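*Lab open day, Nisbet building, 9 May 2019*

The invitation promised "an afternoon inside the planning stack", which is the sort of phrase that gets four people on a train. I was one of them. The Nisbet building is behind a tyre place, and the bell doesn't work, so we rang the tyre place.

Fovov write software for two-armed robots. They don't make the arms, and they were keen that we should understand this, possibly because visitors keep asking about the arms. What they sell is Zidska, a layer that sits between "put the snacks in the box" and the motors, and tries to stop the two halves of the machine from having separate ideas about it.

## Starting at the wrist

We began with the wrist camera feeds, on a monitor the size of a door. It is humbling to see what a robot has to work with. I had expected tidy pictures of objects. For long stretches it looks more like this, with a smooth white something very close to the lens and a speckled, stained surface behind it, all of it soft:
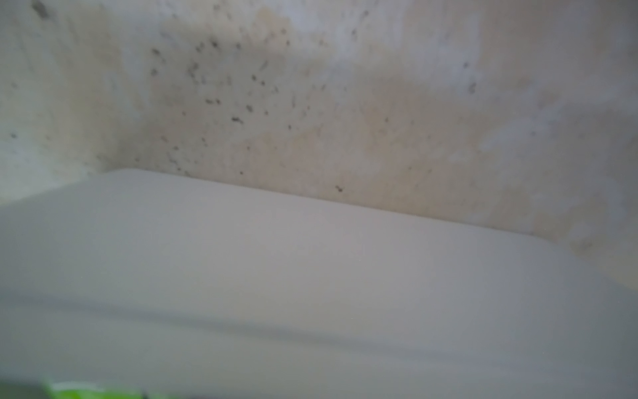
## What the planner does with that

Their answer to a view like that is to trust it less. Every camera gets a running confidence score, and when a wrist view goes blurry or fills up with one large object, Zidska leans on the fixed camera and on the last good estimate of where things were. The score was plotted along the bottom of the monitor, and I spent more time watching it than was polite. It drops like a lift when the gripper goes in close and creeps back up as it leaves.

The old version, we were told, treated all views as equal and once planned a very confident grasp on a shadow. They have kept the log. It has 600 lines and they seem fond of it.

Next came the packing task, with wrapped snack packets and an open box.
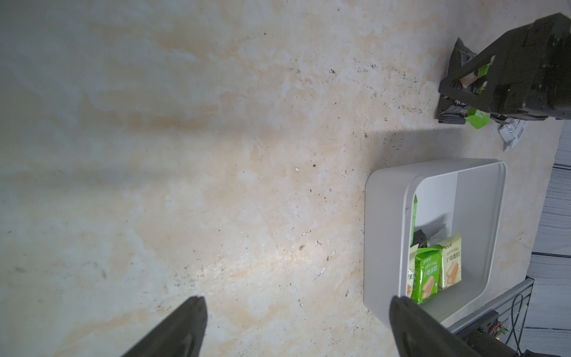

I have spent a fair part of my working life on schedulers, so I went straight for the question of who goes first. Two arms and one box is a locking problem with elbows. Zidska gives the space over the box to one arm at a time, as a lease with a timeout, and the other arm may plan through it but may not enter. With one gripper holding packets up in the corner of the view and four already in the box, you can see why you'd want the lease tied to the space and leave the packets out of it. Packets get shoved about, lie against each other and hide each other's printing. The air over the box stays put. I asked what happens when a lease runs out with the arm still inside, and got a long answer with a whiteboard in it - the short form is that the arm keeps the lease but loses the right to extend its path.

There was tea after that, in Dalletti mugs. Dalletti is their simulator, and it has better merchandise than the main product. It replays a recorded run 1000 times with small changes to the timing and reports which ones end in a collision or a deadlock. The report is a plain text file. I liked it more than anything else I saw all day, and said so, and was given a mug.

## Back to the enclosure

The last half hour was on the overhead view and the task editor. A task is a short file of goals and regions, and you can drag the regions about on top of the fixed camera picture. The tray is one region, the stand with the green glass hanging from it is another, marked keep-out, and each arm has a home patch.

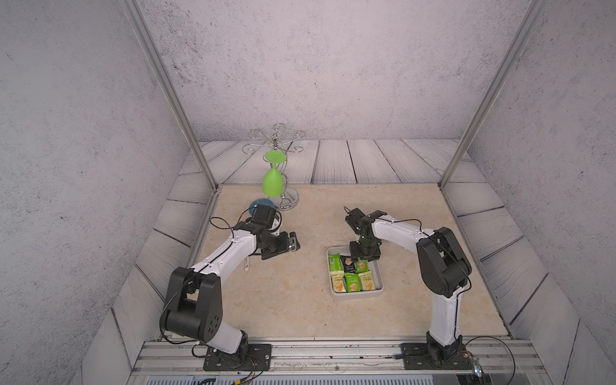 *Words: the visiting scheduler person, for the meet-up newsletter*

With both arms leaning in over the same table the leases make more sense than they did on the whiteboard. In the editor you can colour the space by who holds it, and the patch over the tray changes hands as the plan runs forward. One of our party moved the keep-out region clean over the tray to see what would happen. The planner refused the whole task and printed a message that said, in full, "no". There is a ticket open to improve it.

My complaints are few and mostly about the editor. Undo works on regions but not on goals. The timeline scrolls the opposite way to every other timeline I have used. Lease timeouts are set in ticks, and the length of a tick lives in a different file, in a different folder, with a comment asking you not to change it.

They plan another open day in August, by which time goals should have undo. Trains back are at 4 minutes past the hour, and the tyre place shuts at five, so ring before then.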